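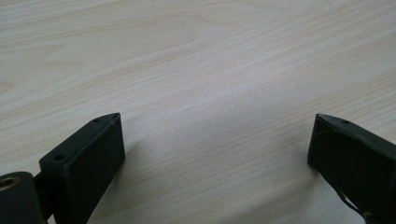

*middle of the top, swirly part of the grain is upper left*

**pinelap** — Aug 19, 2026

Veneer or laminate?? Need to settle this before I put anything on it. Table is a Clarnham, bought used, no paperwork. Seller said "real wood" which could mean anything. It's my everyday table, so mail, glasses, coffee, the lot.

Finish feels smooth, kind of matte, slight sheen if you get the light on it. Grain mostly runs on a diagonal and then does those loops up in one corner. I have a can of Ovaline oil sitting here and would like to use it. If it's laminate I guess the oil just sits on top and stays gummy forever.

Also has a little spot on it I want gone. Will get to that.

---

**Barrett Delacroix**
Moderator, 2,714 posts

Grain alone won't tell you. Printed stuff is very good now. Look at the edge. If the grain on top rolls over the edge and keeps going, laminate or foil. If there's a seam with a strip glued on, could be either one, keep looking.

Underside too. Crawl under with a flashlight and tell us what's there.

---

**oakandash_tx**

Laminate. Loops like that next to fine wavy streaks = print roller. Seen a hundred of them. Save your oil.

---

**mrs_tenon**

Disagree with oakandash. Flat cut veneer does that all the time, you get the wavy bands and then a swirl where the knife went near a knot. I have a maple sideboard that looks just like it and I veneered it myself so I know what's on there!

Look for a repeat. Printed patterns repeat. Find the oddest swirl and hunt for its twin somewhere else on the top. If there is one, print.

---

**oakandash_tx**

Repeat can be longer than the table. No twin proves nothing.

---

**mrs_tenon**

True, but a twin proves plenty. Cheap test, costs no money and no sanding.

---

**pinelap**

OK went under. Underside is a plain tan sheet, no grain at all. Edge has a strip on it, same color as the top, cant tell if the grain lines up, my eyes are not great that close. No twin swirl so far but I only did one half before dinner.

Here's the whole top or most of it

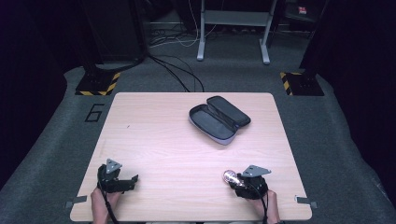 The spot is what's driving me nuts more than the oil question. Doesn't wipe off with a damp rag, doesn't catch a fingernail. Tried Gasico cleaner on it, the plain one, nothing. It's the tiny dark one left of center, well over from the glasses case, so I can't blame the case for it. Do you think it's IN the finish or under it? If it's a fleck in the wood I'll quit bugging it.

---

**Barrett Delacroix**

Plain sheet underneath = balancing layer. Both kinds of top get one so no help there, sorry.

What are the two gray things by the front corners? One on each side edge. If they clamp on or unscrew, take one off and look at the edge where it's been covered. Real veneer changes color with light — most pale woods go yellower. A covered patch that's a different shade from the rest would make me lean wood. Laminate mostly holds its color.

---

**hal_benchdog**

^^ this is the best idea in the thread

Also don't leave stuff in one place if it IS wood. My wife kept a tray on our table and now there's a tray shaped ghost. 14 years and still there

---

**pinelap**

Gray things are brackets, they were there when I got it. Left one is tight. Will try the right one tomorow.

And the glasses case gets moved, it's not parked there. Has felt feet? no. Should it??

---

**mrs_tenon**

Nah. Hard case on a matte top is fine if you set it down. Sliding it with grit under it is what makes the hairlines. Wipe the table, wipe the bottom of the case, done. I'd close the lid too or you get crumbs in it, but that's your business.

---

**oakandash_tx**

On the spot. Little dark fleck that doesn't feel like anything, on a laminate, is usually junk pressed in at the factory or a chip someone touched up with marker. Rubbing alcohol on a q-tip. If it lightens, it's marker.

---

**Barrett Delacroix**

NOT before you know what the finish is. Alcohol will eat shellac and soften a lacquer. Try it underneath the edge first or somewhere behind a bracket. Please.

---

**oakandash_tx**

It's a Clarnham, they didn't shellac anything

---

**Barrett Delacroix**

It's a used Clarnham. You don't know what the last owner did to it and neither do I.

---

**hal_benchdog**

could go at it with 2,000 grit wet, just the spot, three or four passes

---

**mrs_tenon**

On a matte finish?? You'd trade a dot you have to hunt for for a shiny patch you can see from the door. Don't do that pinelap.

---

**hal_benchdog**

fair. I work on gloss mostly

---

**pinelap**

Right bracket is off. Two small screws from underneath, came out easy. Patch behind it is paler than the strip next to it. Not hugely, but my daughter saw it too without me telling her which part.

So wood? On the edge at least.

---

**Barrett Delacroix**

Wood edge strip, yes, I'd go with that. Top is likely the same then. Makers did sometimes put a real edge on a laminate top, so not closed. Water drop test, leave a drop for ten minutes in a corner. Open wood darkens, sealed wood and laminate both shrug. If it darkens you have your answer.

---

**pinelap**

Drop just sat there. Wiped up, no change.

---

**oakandash_tx**

LAMINATE

---

**mrs_tenon**

or sealed! he just said both do that

---

**Barrett Delacroix**

Either way the oil is off the table for now. Ovaline needs bare wood to soak into and you don't have bare wood. Return the can if you kept the slip, the Begay store took one back from me opened.

---

**pinelap**

Not opened. Going to Begay anyway for screws, one of the bracket ones is chewed up. Still have half the top to check for the twin swirl, will post if I find it. Leaving the spot alone.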